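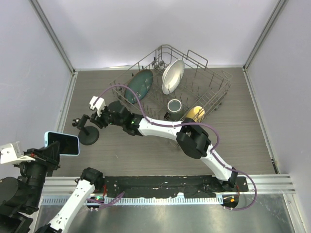 식기 건조대에 세워 둔 접시들. 왼쪽이 청록색 타원 접시

토요일 아침부터 부지런을 떨어서 Ibarra 도자기 공방 오픈데이에 다녀왔어요! 4월에 한 번 가려다가 예약이 꽉 차서 포기했던 곳이라 이번엔 공지 뜨자마자 신청했거든요. 2019년 11월 2일 딱 하루만 여는 행사였고, 한 조에 27명씩 들어가는데 저는 오전 조였어요.

버스 정류장에서 내려서 오르막을 좀 걸어야 해요. 안내문에는 3분 거리라고 되어 있던데 제 걸음으로는 어림도 없었고요(구두 신고 간 제 잘못이긴 합니다). 입구에서 이름 확인하고 목에 거는 종이 표를 받은 다음, 따뜻한 보리차 한 잔 마시면서 기다렸어요.

안내는 Araceli Valcárcel 선생님이 해 주셨어요. 말씀이 빠르신데 통역하시는 분이 더 빨라서 다들 웃었어요. 첫 코스는 흙 창고. 문을 열자마자 비 온 뒤 마당 냄새가 확 나더라고요. 흙은 들여오자마자 쓰지 않고 한참 재워 두었다가 반죽을 한대요. 손으로 한 덩이씩 눌러 보게 해 주셨는데 생각보다 훨씬 단단해서 깜짝 놀랐어요. 옆에 계신 아주머니는 수제비 반죽이랑 똑같다며 자꾸 주무르시고 ㅎㅎ

그다음이 물레실이었는데 저는 여기가 제일 좋았어요. Nicanor Vallejo 씨가 대접 하나를 뚝딱 올리시더니 실로 반을 갈라서 단면을 보여 주시는 거예요. 아까워서 다들 소리를 질렀는데 정작 본인은 태연하게 흙을 다시 뭉치시더라고요. 바닥과 벽 두께가 고른지 보려면 잘라 보는 수밖에 없다고요. 체험 지원자를 받길래 저도 손을 들었고, 제 그릇은 한쪽으로 슬슬 기울다가 폭삭 주저앉았습니다. 앞치마를 빌려 입길 잘했어요.

유약실은 유리창 너머로만 봤어요. 가루가 날려서 못 들어간다고 하네요. 벽에 시험 조각이 대략 300개쯤 걸려 있었는데, 같은 유약도 두께랑 가마 안 자리에 따라 색이 이렇게까지 달라지나 싶었어요. 저는 청록 쪽에 자꾸 눈이 가더라고요. 점박이 무늬를 내는 방법도 여쭤봤는데 설명이 길어서 절반은 까먹었어요. 수첩에 '철분, 체로 치기'라고만 적혀 있네요. 뭘 체로 친다는 거였을까요…

가마는 불이 꺼진 상태라 안쪽까지 들여다볼 수 있었어요. 다음 소성이 수요일이라 선반이 비어 있었고, 벽돌에 흘러내린 유약 자국이 꼭 엿 같았어요.

마지막은 역시 매장! 흠이 있는 B급 그릇을 따로 모아 파는 코너가 있어서 사람들이 우르르 몰렸어요. 저는 굽에 작은 점이 있는 종지를 3350원에 건졌습니다. 타원 접시도 한참 들었다 놨다 했는데 집 찬장을 생각하고 참았어요. 포장은 신문지로 둘둘 말아 주시니까 장바구니 꼭 챙겨 가세요. 카드는 되는데 줄이 기니 현금이 편하고요.

돌아오는 길에 정류장 앞 국숫집에서 잔치국수 한 그릇 먹고 왔어요. 김치가 아주 잘 익었더라고요. 종지는 어제부터 간장 그릇으로 잘 쓰고 있어요.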